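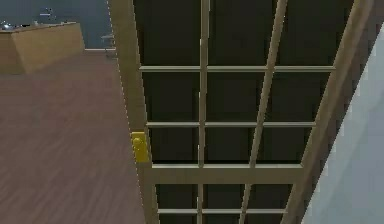

Our Saturday doubles ladder at the Drollitville courts is back for the fall, and I could not be happier! I've been playing out there long enough to remember when you had to call three people just to find a fourth, so seeing the sign-up sheet run onto a second page kind of made my week. Before you come out, please check your strings, and I mean really look at them. They should make a nice straight grid, like the slats on a wooden cabinet door with the dark showing through the gaps, and if yours have slid all over the place, push them back with your fingers or get the thing restrung. Felicidad Layug is doing restrings again this season and she's quick (bring your own string if you're picky, she won't mind).

So, the ladder. We start in September, first matches at 9 a.m., and you can challenge any pair up to 3 spots above you. Win and you swap places. Lose and you stay put, and you have to wait two weeks before you go after the same pair again. I know some of you hated that rule last year. I was one of you. But we did end up with a lot more different matchups, so it's staying.

Volker Harms and his partner are sitting at the top after last season, and Volker tells me he's been working on his backhand return all summer, down at the Emance courts where it's shady. "I got tired of people serving there," he said when I asked him about it. Well, I was one of the people serving there, so now I guess I need a new plan. My second serve out wide isn't much to brag about, but it's what I've got.

One change for the doubles crowd: we're playing a 10-point tiebreak in place of a third set. The lights on court 2 are still out and the later matches were dragging on past sundown. The club has put aside $200 for new bulbs, and the electrician is supposed to come by before the second round. Fingers crossed.

Tennis balls are on the home pair, meaning whoever is higher on the ladder. Open a fresh can, please. I played a match last spring with balls that bounced like oranges, and I'm still a little mad about it.

Sign up at the clubhouse desk or just grab me between matches. I'll be the one in the green visor.

Last updated: September

Home | News | Ladder | Courts | Lessons

Contact the club | © Drollitville Tennis | Back to top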